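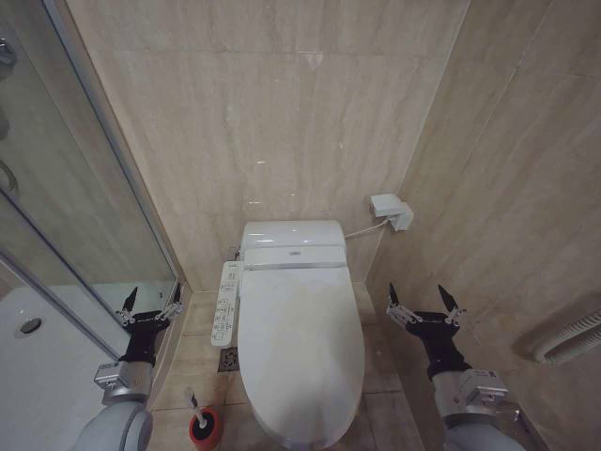 What I wish the college had said in July

I have put off writing this post for months, partly out of laziness and partly out of affection, because I did my degree at Firmont and then worked in its library for 17 years, and it is hard to scold a place that gave you most of your friends. But the fall term is over, the grades are in, my tea is hot, and I would like to get it off my chest.

For those of you who live far away (hello, and thank you for still reading!), the college announced in July that it would close the evening program at the Odent building. Odent was where grown people went to finish a degree after work. There were nurses and bus drivers, and one whole row of women from the same bakery who always smelled wonderful. The program had 504 students last year. The college as a whole has 1064, so you can see we are not talking about a little side room with a few folding chairs in it.

The news came in an email on a Friday afternoon. I read it standing up in my kitchen, and then I read it again sitting down. It was four paragraphs long and used the word "realign" in three of them. Students were told they could move to daytime classes on the main campus, which is a kind offer to make to somebody who drives a bus all day.
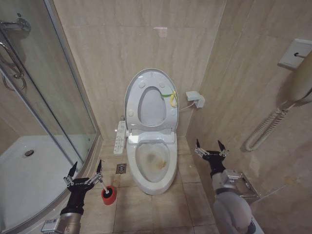 I do understand that money is short. I sat through enough budget meetings to know what a roof costs, and the enrollment numbers at small colleges are not cheerful reading anywhere. What bothered me was the order of things. The decision came first, and the listening session came in September, when the lease had already been given up and the evening teachers had already been let go. I went to that session. It was set for 60 minutes, and the slides took up most of them – very handsome slides, I will say – and then there was a line at the microphone all the way back to the coat rack.

One woman had nine credits left. She asked whether she could take them at Wastard, across the river, and have them count. She was told someone would get back to her. I think about her quite a lot, and I hope someone did.

My old yoga teacher (Iyengar style, very strict about feet) used to say you should feel where your weight is before you move anything. I thought of that on the drive home, and then missed my turn and had to go all the way around by the feed store.

Anyway, the spring schedule is up now and there are two evening classes on it, both online. I have written to the dean to ask about a third. If I hear back before the holidays I will put the reply up on the blog, and if you were an Odent student yourself, please do leave a comment, even a short one.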